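Plala Collection of Everyday Adornment
Gallery: Boxes, Trays and Tables

The Plala Collection holds bracelets, chains, beads and small fastenings that were worn daily and kept at home. Its holdings now number more than 2,000 items, the greater part of them donated by households in the district. This page accompanies the display on domestic storage, which opened in May and occupies the ground floor study room. It was prepared by Dörte Hinrichs, Keeper of Small Objects, and last revised on June 18, 2025.

Jewelry of modest value is seldom stored in a jewel case. Donors report the use of saucers, tins, drawers and the lids of shoe boxes. The Collection records these arrangements before any item is cleaned or separated, as the manner of keeping is regarded as part of the history of the piece.

Visiting information

The study room admits 12 visitors at a time. School groups are received in parties of six, each with an accompanying adult. Items may be handled only at the study table and under the supervision of staff. Bags and coats are to be left at the front desk.

Donations

Offers of single pieces or mixed lots should be made in writing to the Keeper. Donors are asked not to polish metal, restring beads or untangle chains before delivery. The Vetum Fund meets the cost of conservation for accepted gifts. Duplicate items may be transferred to the teaching set, which is lent to schools without charge.

Reproduction

Photographs on this page may be used for private study and classroom teaching. Requests for publication should state the title, the print run and the intended date of issue. A fee applies to print runs above 4,000 copies.

Mixed lot, open box
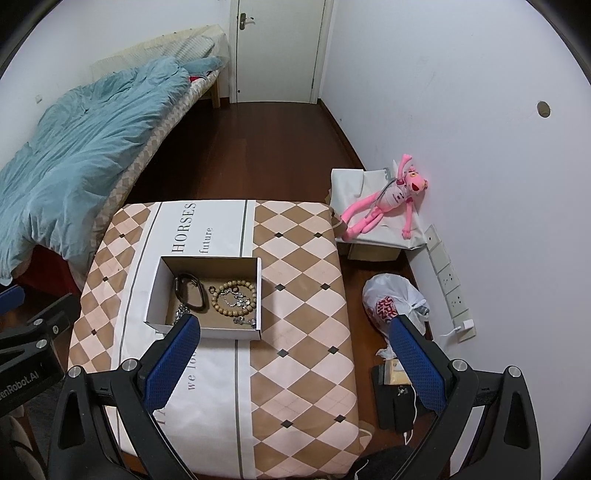 Mixed lots are entered in the register under a single number until sorting is complete. Chains are the first concern of the conservator, particularly where, as with the silvery one lying tangled inside the ring of round tan beads, they share a box with other pieces. Each item then receives its own number and a separate tray.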